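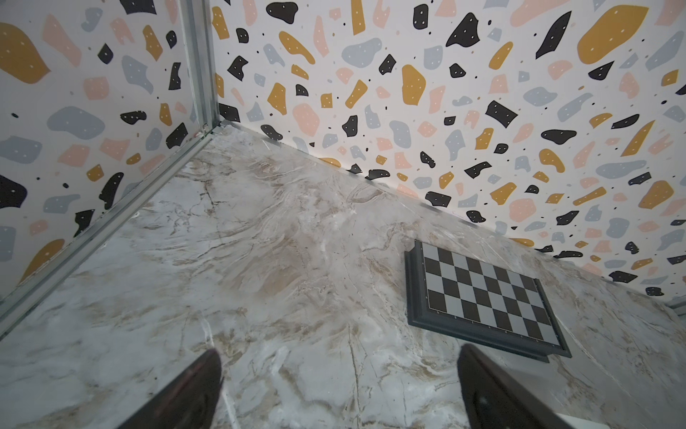
# Second arm or better grippers? Trying to plan the November spend

**kisholm_morag** wrote:

Hello all, it's Morag Urquhart from the Kisholm group. Long post coming, so put the kettle on.

We've been running our one arm on board game tasks since the winter, chess mostly, and I've been asked to put together a shopping list for November. The pot is £690, which I know will make some of you laugh and some of you jealous. The board is a dark grey framed one with black and light grey squares, and it sits on the marble-pattern floor of the enclosure, near the back wall. We've kept the same terrazzo paper on both walls throughout so that our old recordings and new ones match.

My list so far:

- softer fingertips for the gripper, £70 for the pair with postage
- a spare wrist camera and cable, £200
- £300 put by towards a second-hand arm, to be topped up next year

The rest I'd hold back for things that break. Does that look sensible to people who've done this for longer than I have? I'm very happy to be told I've got it all upside down!

---

**rafsan_h** replied:

Lovely to see a proper list with prices on it, Morag. Most of ours get written on the back of a delivery note.

I'd say yes to the fingertips straight away. We changed ours at Hedthorpe last year and the difference on small round things (pawns especially, and the tops of bishops) was worth every penny. The spare camera I'd also buy, and I'd buy two cables with it, as it's always the cable that goes and never the camera. Ours gets bent at the same spot every time the wrist turns over and I've lost count of the afternoons that has cost us.

The second arm money I'm less sure of. What would the second arm do?

— Rafsan Haque

---

**kisholm_morag** wrote:

Hold the board steady, mainly, and later on hand pieces across. Ours is a light board and it creeps when the arm puts a piece down a bit firmly. Then every square is a few millimetres out from where we taught it, and you spend your evening nudging it back.

---

**craigp** replied:

Sorry, but that's £300 towards a machine to do the job of four blobs of sticky tack. I say it with affection, Morag, we've been through this with the draughts set.

Put some thin rubber matting under the board, mark its corners on the floor, and put the £300 into the arm you've got. Has anyone looked at the joints lately? When we had ours serviced at Cowie they found wear in the shoulder that we'd been blaming on the software for months. I'd much sooner have one arm in good order than two tired ones.

Craig Purves

---

**lorna_chisholm** replied:

I'll stick up for the second arm, if only a little. Craig's right about the matting for chess. But if the group wants to move on to anything with a lid, or a box that needs holding while you take something out, one arm soon runs out of road. And second-hand ones do come up, usually at the worst moment, when a college is clearing a room and wants the money by the end of the week. If you've nothing put by you simply miss it. We missed two that way.

What I would change is the camera. Before you spend £200 on a matching spare, do check whether the wide-angle sort would fit your bracket. From low down by the gripper the far side of a board gets very squashed, and the fingers take up a good part of the view as well. You may find you want a fixed camera looking down from above and can leave the wrist one as it is.

---

**craigp** replied:

Agree on the overhead camera. Still disagree on the arm, and I'd like it noted that Lorna's group has two arms and I've only ever seen them use the left one.

---

**lorna_chisholm** replied:

The right one is waiting for a part, Craig, as you well know.

---

**ambros_strebel** replied:

A small point from me about the walls and floor. If you are keeping the same patterned paper so the recordings match, buy a spare roll now and put it in a cupboard. Ours was discontinued halfway through a project and we had to patch with something close to it, and the results from before and after never quite sat together. It is a cheap line on the budget and easily forgotten. Same for the floor covering.

For the fingertips, Kokeo do a sample pack if you write and ask nicely. I would try those before paying for a full pair.

---

**kisholm_morag** wrote:

Thank you all, you're very good. Here's where I've got to, having slept on it:

- fingertips, but sample pack first (thank you Ambros, I've written to them)
- rubber matting and corner marks, to be done before anything else
- overhead camera in place of the wrist spare, plus two cables for the wrist one
- a spare roll of the wall paper, and of the floor if I can find out where we got it
- a service for the arm, price to be found out

The £300 stays on the list for now with a question mark beside it. If the service comes back dear, that's where the money will come from. Craig, who did yours at Cowie, and would they travel?

---

**craigp** replied:

They'd travel if you feed them. I'll message you the number tonight.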